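Print this page | E-mail this page

Ikbridge collection group: minutes, Tue 2 December

I got drafted to take notes again, so these are my notes and you'll have to live with my spelling! We had the whole table group plus two people from Testska on the phone (bad line, they dropped twice).

Last meeting's minutes: fine, except I had written June for the start of the bowl task and it was later than that. Fixed.

Where we are. The set now holds 3,894 demonstrations, of which 2,485 have been checked and labeled. That leaves a pile, and yes, I heard the groan. Testska threw out 234 from the last batch, mostly because the operator paused mid-reach to think. We went back and forth on whether a pause is really a bad example (I say no, people pause!) and agreed to keep short ones and tag them.

Amissah trainer. The first run on the checked episodes does okay on reaching and gets muddled once both hands are close together. More two-handed examples, please, and start the hands from different spots. We've been lazy about that.

Stustau wants a written task sheet before they'll send operators over. I said I'd draft it, which I regret already.

Bowl and stand task. Long talk on this one.

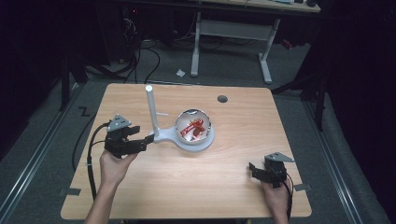
Written up by the recording secretary, Ikbridge collection group

The left gripper goes in close to the base of the pole and the right one stays low by the front edge, and a couple of us felt too many episodes begin just like that. Agreed: vary the right hand, and move the stand around the table between takes. Somebody asked for a second bowl, since the clear one with the shiny rim may be hard for the model to pick out. I'm to find an opaque one.

Cables: keep the slack away from the base, please.

Next meeting same time, and bring your own coffee.

Contact the group office | © Ikbridge | Back to top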